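4.2 Garment handling data and the segment-level planner

The planner described in Section 3 takes a short history of wrist-camera images and returns a target pose and jaw opening for each gripper. It does not build a full model of the garment. Sturnix, our earlier system, fitted a mesh to the cloth at every step, and this worked well for tea towels and T-shirts but poorly for thick knitwear, where the layers are hard to tell apart and a fold does not lie flat. For the present work we dropped the mesh and kept only a coarse set of labelled edges: hem, cuff, collar and shoulder line.

Recordings were made with hand-held grippers in ordinary bedrooms in Clondutthorpe. We kept 658 recordings after checking, of which 600 were used for training and the rest for testing. Each recording was cut into segments by the Flamard tool, which looks for changes in jaw opening and in the speed of the gripper. A person then checked the cuts. Where the two disagreed, the person's cut was used.

Knitwear was the hardest group. The cable pattern gives strong vertical lines all over the front of a jumper, and an edge detector trained on plain cloth will happily report a hem at every one of them. Figure 4 shows wrist-camera views from the knitwear set.

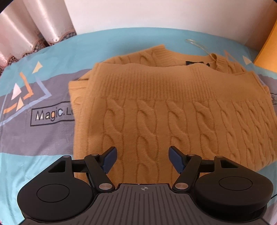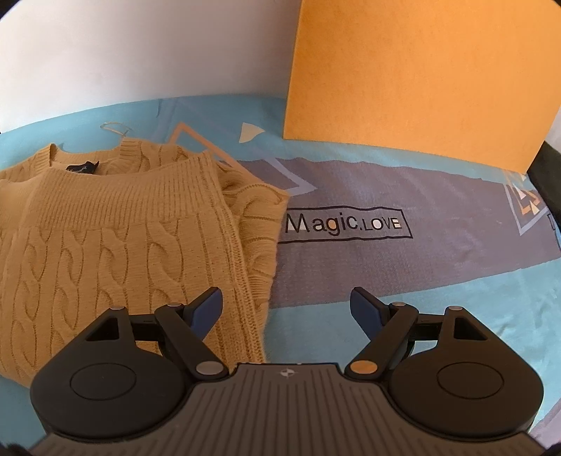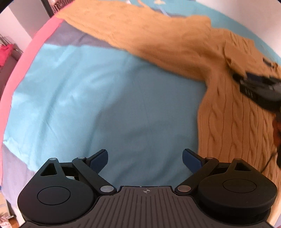 Figure 4. Wrist-camera views of a cable-knit jumper on a bed. Top and middle: the jumper folded, with the jaws open. Bottom: the jumper lying across the bed, with a second gripper pinching the knit near the upper right.

To deal with false hems we added a texture term to the edge score. The term compares the local direction of the ribs on either side of a candidate edge. At a true hem the ribs stop, or meet a different surface. Along a cable they carry on in parallel, and the candidate is marked down. The weight of this term was set by hand on 300 segments taken from the training recordings and was then left alone for all garment types. We did try learning it, but the result drifted towards whichever garment was most common in the batch.

Patterned bedding caused a second kind of error. Printed lines and boxes on a sheet can look like garment edges when they run close to the cloth. The planner therefore keeps a background map for each recording, built from parts of the bed that stay still while the garment moves. Candidates that match the map are removed before planning. The map is slow to settle when the garment covers most of the bed, and in the opening moments of a recording the planner may still pick a printed line. We have not solved this.

Timing between the two grippers is handled by a simple lock. One gripper is named as the holder and may not open until the other reports a closed jaw and a steady pose for 2 frames. Bouvier, the controller underneath, runs its own force limit and can refuse a command from the planner - in that case the segment is planned again from the current image. An earlier version let both grippers move freely and relied on the learned policy to keep them in step. It was faster on thin cloth, but on heavy jumpers it often asked for a release too early.

The segment labels were drawn up by Mathis Huet and Bernadette Collet, who also wrote the guide used for checking the cuts. The guide treats a regrasp as a new segment only if the jaw opens fully. Small adjustments of grip stay inside the segment they belong to.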